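Saltbridge says it has found a lost silent. Where is the rest of it?

The Saltbridge Film Archive announced in December that it had recovered "The Trunton Road," a silent melodrama that film fans have been chasing for decades. The press release used the word "complete" in its headline. By the second page, it had become "substantially complete," and the footnotes list 24 minutes of usable footage. The movie ran 49 minutes when it opened.

That is a lot of road to be missing. The reels came from an estate sale and arrived without a title card, a cast list or an ending. The archive identified the film from one surviving lobby card and what it calls "strong stylistic evidence" – meaning, as far as I can tell, that somebody recognized a hat.

Maybe they are right. The leading lady does look like the woman on the lobby card, and the flood sequence matches a review from the time. But a lot of silent pictures had floods in them, and the same stock players turned up in all of them.
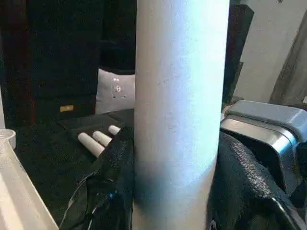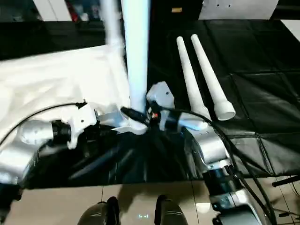 What the ticket buys

The archive plans to show the footage at the Iltus Theater in Trunton, with live piano and a talk beforehand. The Iltus has 200 seats. Tickets go on sale at noon through the box office, and members get in first.

Tobias Ferreira, who has written about the studio's output for years, wants to see the reels before he signs on. "I've been told this film was found 5 times," he said. "Once it was a travelogue." Ferreira asked the archive for frame scans and edge codes in the fall and is still waiting.

A spokeswoman said the scans will be released after the screening – a strange order to do things in, unless you are selling tickets.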